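September, bench notes, cold box project

Started just after 7 because I wanted the overnight log before anyone opened a door and spoiled it. The Ulik box held all night. It sat between 3 and 5 the whole time, with one little bump when the compressor kicked back in after the simulated power cut. I'm pleased, and also suspicious, so I'm running the same thing again tonight with the probe moved down to the bottom shelf. Last month we fooled ourselves by leaving the probe right under the fan and everything looked gorgeous.

For whoever reads this after me: the whole point of this round is the last leg, the one from the district store to the small clinics. Everyone talks about who has bought the doses and how many, and fair enough, I shout at the radio about it too. But I keep thinking about Dokirau, where the district store is fine and the road out of it isn't. Doses turn up in a good fridge, sit there, and then have to ride on the back of something for most of a day. The order for the Dokirau clinics is 2,828 doses on paper. If the carriers can't keep cold on the far side of the river then that number means nothing at all, and I'd like us to have something useful to say before the rains.

Carrier test, second go. Used the Ostermann carrier again (the older one with the scratched lid, not the new one, which is still waiting on its gasket). Four ice packs, conditioned on the bench until they rattled when I shook them. I'm writing that down because I got it wrong the first time! I put them in straight from the freezer, and the vials nearest the wall went below zero inside the first hour. Frozen vaccine is as useless as cooked vaccine and a good deal harder to spot. This time I waited, which is dull, and had my coffee, and the wall probe never dropped under 2. Lovely.

Opened the lid once every half hour to copy what a nurse would do on a session day. The foam pad makes a huge difference. With the pad in, the temperature hardly notices the lid coming off. Without it you can watch the line climb while you're still holding the lid in your hand. I know the pads get lost in the field - they always get lost - so I want to try tying one to the lid with a short cord. Cheap and ugly, and I think people would put up with it.

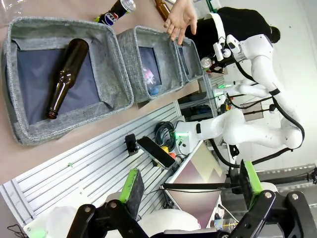

Side bench: felt bins, one bottle in, the can still on the table.

Waste, while I'm at it. I spent a good part of the afternoon reading the session reports that came back from Sindthorpe, and the thing that jumped out is how much gets thrown away for reasons that have nothing to do with cold. Ten-dose vials opened for three people at the end of the day. Cartons with the date smudged. One whole tray dumped because the form had the wrong lot number on it, which made me put the report down and go for a walk. Sindthorpe isn't even a poor place! They have a backup generator and a van with a working fridge. They can afford to be sloppy in a way Dokirau can't, and I suppose that's the bit that gets under my skin. We sent both sites the same two-page instruction sheet, too, written for a building with a loading dock.

So I've started a new sheet for the small clinics. First draft is too long. Things I definitely want in it:

- how to tell when an ice pack is ready (shake it, listen for water)
- what to do if the lid has been off and you don't know how long
- when it's all right to open a new vial late in the day
- who to call, with a blank for the number, because ours will be wrong by spring

The third one is going to be an argument. My own view is that you open the vial if someone is standing in front of you who walked half the day to get there, and you write the leftover doses off without anybody telling you off for it. The reporting form currently makes every lost dose look like a mistake by the person who filled it in, so people turn patients away to keep the form clean. I would like that changed. I've said so twice by email and I'll say it again in the meeting.

Money. The grant line for carriers will cover 50 of the Ostermann type if the price holds, or fewer of the Ulik boxes with the solar lead. I go back and forth. The Ulik is the better machine, no question, but if it breaks in Dokirau it stays broken until someone drives a part in, and a carrier is a plastic box with a lid. I think a mix. Freight is quoted at 3,000 for the lot, which seems high to me, and I've asked them to break it down.

Odds and ends:

The logger with the green tape reads half a degree warm. Don't use it for anything that matters until it's been checked against the ice bath.

We're low on the small zip bags and nearly out of labels. The cold-proof labels, please, as the ordinary ones peeled off the vials by lunchtime and I had to match them up again from my own handwriting, which was no fun.

I left the chest freezer on the far wall running. Please don't unplug it for the kettle.

Tonight: Ulik box, probe on the bottom shelf, power off at 8, back on at 6. Tomorrow I'll do the carrier again with only three packs, to see how bad it is when somebody forgets one, and then try the pad on its cord if I can find any cord.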